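Home | Reviews | Field Gear | Policy | Contact

Muvemon contract tracker: two seasons with a small mining group

By Abenezer Degefa
4 min read

I keep the papers for a small-scale gold group in the Mersha district. We have 40 members, one washing plant and many obligations. When the licensing office changed its reporting rules in January, our old notebook was no longer enough, so I bought the Muvemon tracker. It is a program for the laptop, and it costs 3000 birr per year.

The main job of the program is to hold every agreement in one list: who signed, for which plot, until which date, and what share goes to the group. I entered our old contracts in two evenings. The form for royalties is very good. It asks for weight and purity, and then it fills in the declaration in the same order as the paper from the office. Before, I copied these numbers by hand and I made mistakes in the third column almost every time.
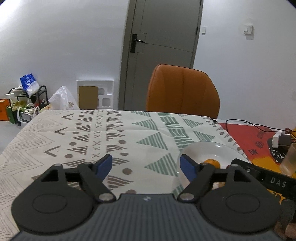
What I did not like

The map is weak. Plots with more than 4 corners must be drawn again after each update, and our north plot has a very strange shape because of the river. I wrote to Milgate, the seller, and received a polite answer but no date for a repair.

Also, the program thinks that each contract has one buyer. We sell to 2 buyers under the same agreement, so I had to enter it as separate contracts and write a note for the inspector. He accepted it. Another inspector may not.

Working without internet is possible, and I was glad for this. The backup goes to a memory stick and takes little time.
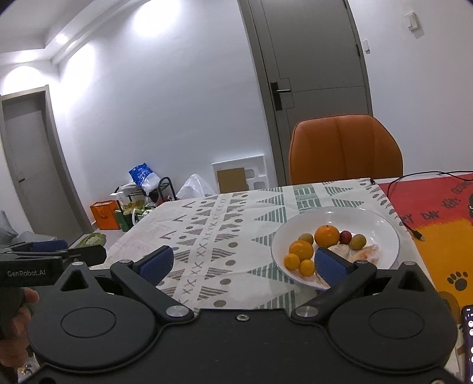
Honadent wrote to me after my first notes on the tracker that the buyer problem is smaller if you put the second buyer as an "agent" in the settings, although the yearly summary then shows only one name. I tried it and it is so. For our group the summary is important, and I went back to separate contracts.

I will pay for one more year. For a group with simple plots I recommend it, and for a group with shared buyers I would ask Milgate for a trial first.

Related
Paper or digital: keeping a royalty book
Scales for the washing plant, compared
How to read a plot license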